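Is the Mutora sim pack worth it for tabletop picking?
Porura sells it for 849. I only need a ceiling-mounted arm and some household objects to sort.

skuvatach42
Yes, if you want rendered scenes ready to go. I paid 400 for the older pack and still had to model my own crates.

Nikolaidis
Depends on your grasps. Mugs and the banana are fine for me, plates are a pain. Try the demo first. Two renders from my setup:

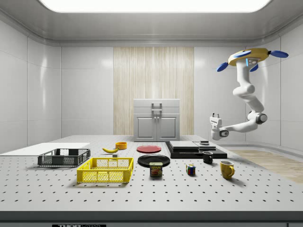
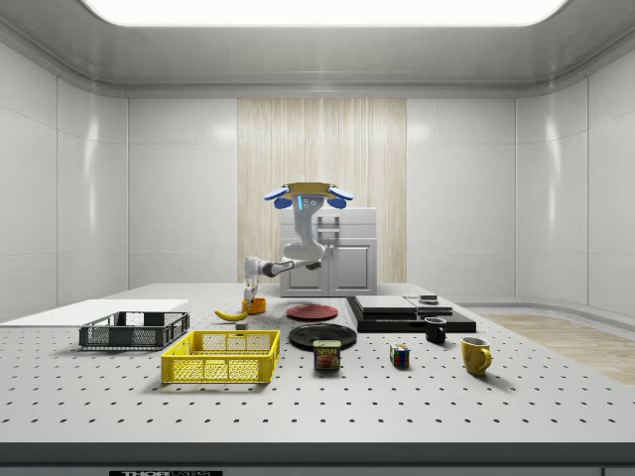

Both renders: white arm, pegboard table, mugs, plates and crates.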